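공예재료론 강의 노트
6강. 바구니 짜기의 구조와 재료

이번 강의에서는 식물성 재료로 짠 바구니의 구조를 다룬다. 5강에서 본 직물과 용어가 일부 겹치지만 뜻이 조금씩 다르므로 주의해서 읽을 것. 실습 과제는 노트 뒤쪽에 있다.

1. 용어

날대: 바구니의 뼈대가 되는 재료. 바닥에서 시작해 옆면을 따라 위로 올라간다. 직물의 날실에 해당하지만 장력을 걸지 않고, 재료 자체의 뻣뻣함으로 서 있다.

사릿대: 날대 사이를 지나며 면을 채우는 재료. 직물의 씨실에 해당한다. 보통 날대보다 가늘고 부드러운 것을 쓴다.

바닥: 날대를 겹쳐 고정하고 첫 사릿대를 감는 부분. 둥근 바구니에서는 십자형, 우물정자형, 방사형이 흔하다.

테두리(전): 맨 윗단. 날대 끝을 처리하고 형태를 고정한다. 바구니를 들 때 힘이 가장 많이 걸리는 곳 가운데 하나다.

테: 테두리에 덧대는 고리. 나무, 대, 굵은 등나무를 쓴다. 모든 바구니에 있는 것은 아니다.

용어는 지역과 공방마다 차이가 크다. '사릿대'를 '씨대'라고 부르는 사람도 있고, 꼬아 짜기와 감아 짜기를 구분하지 않는 책도 있다. 시험 답안에서는 이 노트의 용어를 쓴다.

2. 기본 기법

2.1 엮어 짜기
날대와 사릿대가 위아래로 번갈아 지나가는 방식. 한 올씩 건너면 평직과 같은 모양이 되고, 두 올씩 건너면서 한 칸씩 밀면 능직 무늬가 나온다. 대나무를 납작하게 쪼갠 대오리에 잘 맞는다. 소쿠리와 채반에서 흔히 볼 수 있다.

한 줄의 사릿대로 둥글게 계속 짜려면 날대 수가 홀수여야 한다. 짝수이면 한 바퀴를 돈 뒤 같은 자리를 같은 방향으로 지나가게 되어 면이 짜이지 않는다. 짝수 날대를 꼭 써야 할 때는 사릿대 두 줄을 번갈아 쓰거나, 바퀴마다 한 번씩 두 올을 건너뛴다.

2.2 꼬아 짜기
사릿대 두 줄 이상을 날대 앞뒤로 보내면서 날대와 날대 사이에서 서로 꼬는 방식. 날대 간격을 단단히 잡아 주므로 바닥에서 옆면으로 꺾이는 자리, 테두리 바로 아래에 한두 단씩 넣는 경우가 많다. 전체를 엮어 짠 바구니라도 이 두 곳은 꼬아 짜기로 되어 있는지 확인해 볼 것. 짚과 왕골처럼 부드러운 재료로는 바구니 전체를 꼬아 짜기도 한다.

세 줄로 꼬면 겉면에 밧줄 모양의 선이 도드라진다. 구조를 보강하면서 장식도 겸한다.

2.3 감아 짜기(코일링)
심이 되는 재료를 나선형으로 돌려 쌓고, 다른 재료로 감거나 꿰매어 아랫단과 연결한다. 엄밀히 말하면 '짜기'라기보다 바느질에 가깝다. 바늘이나 송곳이 필요하고 시간이 오래 걸린다. 대신 벽이 두껍고 단단하며 올 사이 틈이 적다. 심의 굵기를 바꾸면 벽 두께도 바뀐다.

감아 짠 물건은 시작점이 바닥 한가운데에 남는다. 유물 조사에서는 나선의 방향(시계 방향, 반시계 방향)과 작업면(안쪽, 바깥쪽)을 함께 기록한다. 방향은 반드시 어느 쪽에서 보았는지 적어야 한다. 안에서 본 시계 방향은 밖에서 보면 반시계 방향이다.

2.4 땋아 잇기
먼저 긴 띠를 땋은 다음 나선형으로 돌려 꿰맨다. 밀짚모자가 대표적이고, 야자 잎을 쓰는 지역에서는 큰 바구니도 이 방식으로 만든다. 띠를 만드는 사람과 꿰매는 사람이 달라도 되기 때문에 분업이 쉽다.

3. 재료

3.1 대나무
쪼개기 쉽고 섬유가 길다. 겉대는 단단하고 물에 강하며, 속대는 무르고 벌레를 타기 쉽다. 늦가을에서 겨울 사이에 벤 것을 상품으로 친다. 대오리의 폭과 두께를 고르게 맞추는 과정이 전체 작업 시간의 절반을 넘기도 한다.

3.2 버들(고리버들)
곧게 자란 한해살이 가지를 쓴다. 껍질째 쓰면 갈색이나 녹갈색, 봄에 물이 오를 때 벗기면 흰색, 삶아서 벗기면 적갈색에 가까운 황갈색이 된다. 마른 가지는 물에 담갔다가 써야 하고, 껍질이 있는 가지는 없는 가지보다 훨씬 오래 담근다.

3.3 등나무(라탄)
열대에서 자라는 덩굴성 야자과 식물의 줄기. 국내 산에서 보는 등나무와는 다른 식물이다. 겉껍질을 얇게 뜬 것은 의자 좌판에, 속심을 둥글게 뽑은 것(환심)은 바구니에 쓴다. 굵기가 일정해서 초보자 실습에 알맞다. 이번 과제도 환심으로 한다.

3.4 짚, 왕골, 부들
줄기나 잎을 말려서 쓴다. 혼자 서 있을 힘이 약하므로 꼬아서 새끼로 만들거나 심을 넣어야 한다. 습기에 약하고 곰팡이가 잘 생긴다.

3.5 싸리, 칡
싸리는 날대로, 칡 줄기는 사릿대로 쓰는 조합이 농가의 큰 바구니에 많았다. 칡은 껍질을 벗겨 삶은 뒤 두드려 쓰거나 덩굴째 쓴다.

4. 색과 띠무늬

바구니에 색을 넣는 방법은 크게 셋이다. 원래 색이 다른 재료를 섞는 방법, 짜기 전에 재료를 물들이는 방법, 완성한 뒤 칠하는 방법이다.

먼저 물들인 재료로 짜면 사릿대를 바꾸는 자리에서 색이 바뀐다. 둥근 바구니에서는 이것이 수평의 띠로 나타난다. 띠의 경계를 또렷하게 하려면 같은 날대 위치에서 사릿대를 교체하고, 경계를 흐리게 하려면 두 색을 몇 단 동안 번갈아 넣는다. 날대의 색이 사릿대와 다르면 세로줄이 더해진다. 바닥과 옆면에 다른 색을 쓰면 안을 들여다볼 때와 옆에서 볼 때의 인상이 달라진다.

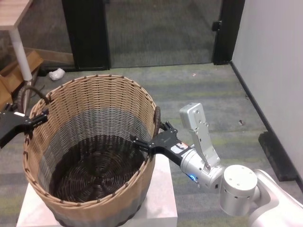 사진: Perihan Gökçe / 자료 제공: Starnance

식물성 재료의 염색은 섬유 염색과 원리가 같지만 속까지 물들이기가 어렵다. 환심은 단면이 굵어서 겉만 물드는 일이 많고, 꺾거나 깎은 자리에 원래 색이 드러난다. 염색 전에 충분히 불리고, 염액 온도를 천천히 올린 뒤 식을 때까지 담가 둔다. 대나무 겉대는 표면의 납질 때문에 염료가 잘 먹지 않으므로 겉을 긁어내거나 잿물에 삶는다.

완성 후 칠하는 방식은 올과 올이 겹친 안쪽까지 칠이 들어가지 않는다. 올을 살짝 밀어 보면 구분할 수 있다. 다만 유물은 절대 밀어 보지 말 것. 확대경으로 겹친 자리의 가장자리를 본다.

5. 테두리와 손잡이

5.1 테두리 처리
(가) 날대 꺾어 넣기: 날대 끝을 옆 날대의 앞뒤로 돌려 안쪽에 꽂는다. 별도 재료가 들지 않는다. 버들과 환심에 많이 쓴다.
(나) 테 대고 감기: 안팎에 테를 대고 가는 재료로 돌려 감는다. 대바구니에 많다. 감는 간격이 일정해야 힘이 고르게 나뉜다.
(다) 휘갑치기: 맨 윗단 위로 실이나 가는 오리를 넘겨 꿰맨다. 감아 짠 바구니의 마무리로 흔하고, 본체와 다른 색을 쓰면 테두리가 장식이 된다.

5.2 손잡이
아치형 손잡이는 바구니 위를 가로질러 한쪽에서 반대쪽으로 넘어간다. 한 손으로 들 수 있으나 물건을 넣고 꺼낼 때 걸린다. 고리형 손잡이는 좌우에 하나씩 달며 두 손으로 든다. 크고 무거운 바구니에는 고리형이 적합하다.

손잡이를 다는 위치에 따라 하중이 걸리는 곳이 달라진다. 테두리에만 묶은 손잡이는 무거운 것을 넣고 들면 테두리가 뜯기기 쉽다. 심대를 옆면을 따라 깊이 꽂거나, 아예 바닥을 돌아 반대쪽까지 이어지게 하면 하중이 몸통으로 나뉜다. 파손된 생활용 바구니를 보면 손잡이 연결부가 먼저 상한 경우가 많다.

6. 쓰임과 형태

바구니의 형태는 담는 물건과 옮기는 방식에 따라 정해진다. 곡식을 담는 것은 틈이 없어야 하고, 씻은 채소를 건지는 것은 틈이 있어야 한다. 등에 지는 것은 등에 닿는 면이 평평하고, 머리에 이는 것은 바닥이 넓고 낮다. 물고기를 담는 다래끼는 입구가 좁다.

단위로 쓰인 바구니도 있다. 시장에서 한 광주리, 한 소쿠리로 값을 부르던 관행은 크기가 어느 정도 통일되어 있어야 가능하다. 같은 마을에서 같은 틀로 짠 바구니는 용량 차이가 크지 않았다.

플라스틱 용기가 보급된 뒤 생활용 바구니의 수요는 크게 줄었다. 지금 남은 생산은 수납용과 장식용, 그리고 일부 식품 건조용이다. 이 변화가 기법에 준 영향은 다음 강의에서 다룬다. 참고로 읽을 자료는 Vorkidach 공방의 작업 기록(강의실 비치본)이다. 89쪽의 바닥 도해를 미리 보고 올 것.

7. 보존과 관리

마른 식물성 재료는 부러지고, 젖은 재료는 썩는다. 상대습도를 50퍼센트 안팎으로 일정하게 유지하는 것이 보통이며, 수치 자체보다 급격한 변동을 피하는 것이 중요하다. 직사광선은 변색을 일으키고 염색한 부분부터 색이 빠진다.

보관할 때 겹쳐 쌓지 않는다. 안에 중성지를 구겨 넣어 형태를 받친다. 들 때는 손잡이나 테두리를 잡지 말고 두 손으로 바닥을 받친다. 손잡이는 원래 들라고 만든 것이지만 오래된 물건에서는 믿을 수 없다.

먼지는 부드러운 붓으로 올의 방향을 따라 턴다. 물걸레는 쓰지 않는다. 벌레 구멍 밑에 고운 가루가 있으면 현재 피해가 진행 중일 수 있으므로 밀봉해서 따로 둔다.

8. 실습 과제

홀수 날대로 작은 둥근 바구니를 하나 짠다.

재료(1인분)
환심 2mm, 약 200g
환심 3mm, 날대용, 길이 500mm로 잘라 둔 것
분무기, 가위, 송곳, 줄자, 빨래집게

순서
환심을 미지근한 물에 담근다. 손가락에 감아 꺾이지 않을 정도면 된다.
날대를 십자로 겹치고 사릿대로 두 바퀴 감아 고정한다.
날대를 하나씩 벌려 방사형으로 만든다. 이때 반쪽 날대를 하나 더 꽂아 홀수로 맞춘다.
바닥이 손바닥 너비가 될 때까지 엮어 짠다.
분무기로 물을 뿌리고 날대를 세운다. 꺾이는 자리에 꼬아 짜기 한 단을 넣는다.
옆면을 짠다. 중간에 색 사릿대로 띠를 하나 넣는다. 폭은 자유.
꼬아 짜기 한 단을 더 넣고 날대를 꺾어 넣어 마무리한다.

사릿대를 이을 때는 끝을 안쪽 날대 뒤에서 겹친다. 겉에서 이음매가 보이면 감점한다. 옆면이 저절로 벌어지거나 오므라드는 것은 사릿대를 당기는 힘이 고르지 않기 때문이다. 두세 단마다 줄자로 윗지름을 재면서 짠다.

색 환심은 Toom 제품과 Wondura 제품이 실습실에 있다. 두 가지는 굵기가 미세하게 다르므로 한 바구니에 섞어 쓰지 않는다.

제출물은 바구니와 한 쪽짜리 작업 기록이다. 기록에는 날대 수, 담근 시간, 사릿대를 이은 위치, 실패해서 푼 구간을 적는다. 푼 구간이 있어도 감점하지 않는다.

복습할 내용
날대 수와 사릿대 줄 수의 관계(2.1)
나선 방향을 기록하는 법(2.3)
손잡이 연결 방식과 하중(5.2)

다음 강의: 7강. 산업 생산 이후의 바구니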